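Blog > Workshop > Money

I have been trying to write a budget for two small robot arms since June, and the document now has a tab called "old budget" and a tab called "old budget REAL." Neither of them includes a table. I'd like that noted before anyone asks me for advice.

The arms themselves are the easy part. Horkero will sell you one with a gripper and a cable that's slightly too short. Pleko will sell you one that costs more and comes with a foam-lined case, and I'm ashamed of how long I spent thinking about the case. I got quotes from both, put them side by side, felt like a professional, and closed the laptop. That was a Saturday. By the evening I'd remembered that an arm has to be bolted to something.

So then you price mounts. Then you price a power strip you'd trust. Then spare fingertips, because the rubber ones wear down, and Orier only sells them in bags of 20, so I'll be leaving fingertips to my heirs. A sensible person would put all of this on a line called "miscellaneous." Mine has grown bigger than one of the arms.

What I hadn't priced at all was stuff. If the plan is to teach a machine to pick things up, you need things, and they have to be awkward in different ways. Blocks are polite. Everybody starts with blocks. A ladle is less polite, and anything with a ribbon on it is a menace. I'd put down zero dollars for objects on the theory that a house is full of them.

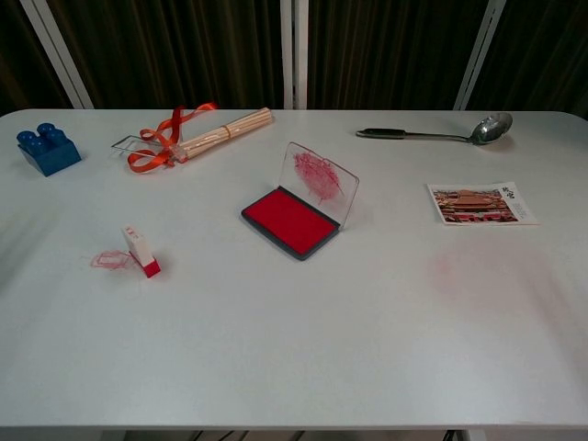 Ink was my own idea and I stand by it, mostly. Stamping makes a nice task: pick up the stamp, find the pad, press, put it down somewhere that isn't the table. It also means a new line in the budget for wipes, and another for ink pads, and a question mark next to "tabletop, replacement." I've had a look at the Sartori bench with the wipe-clean surface. It's lovely. It costs what I once paid for a car.

My current plan, for what it's worth, is 3 months of doing everything by hand with no arm at all, just to find out which tasks are worth the money. One arm after that, probably the Horkero. The second one waits until I've stopped finding new lines to add – so, never, or whenever I get careless with a credit card.

I've also added 5 percent for surprises. My spreadsheet turned the cell red when I typed it in, and I still haven't figured out which rule I set up to make it do that.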